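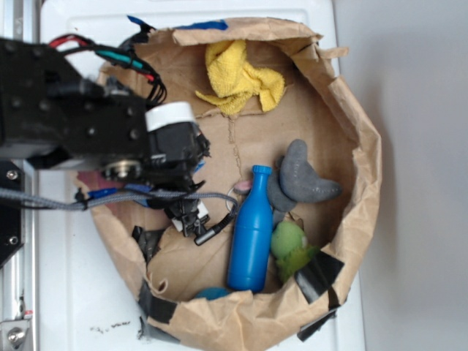

Toy storage usually fails at the lid. Siv Solberg has sold baskets and boxes at Flomora for 10 years, and the question she hears most is what to do with the small stuff that ends up under the couch. Her own fix costs almost nothing. She takes a large brown paper bag, opens it wide and rolls the rim outward until it stands up by itself. A few strips of black tape go on the paper, and then things go in as they come: a yellow cloth, a blue plastic bottle, a gray plush toy, a green one. Wrinkles don't matter. The rolled edge keeps the mouth open, so a child can see what's in there and reach it.

Leonilde Nogueira, who runs a playroom on Escobar Street, tried the idea last September. She had 70 bags left over from a bake sale and used 10 of them. The rest went to parents. "They get soft after a while," she says. "Then you recycle them and fold a new one."

She keeps each bag to one layer of toys – any deeper and the kids dump it out to find what they want.

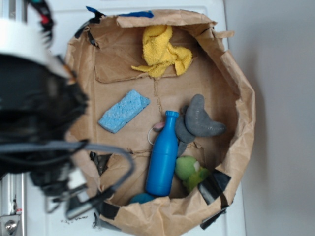

Can a paper bin hold damp things? Let bath toys and sponges dry all the way first, as wet paper tears at the bottom fold.

Heavy items such as wood blocks belong in a crate. Solberg puts hers on a low shelf beside the bags.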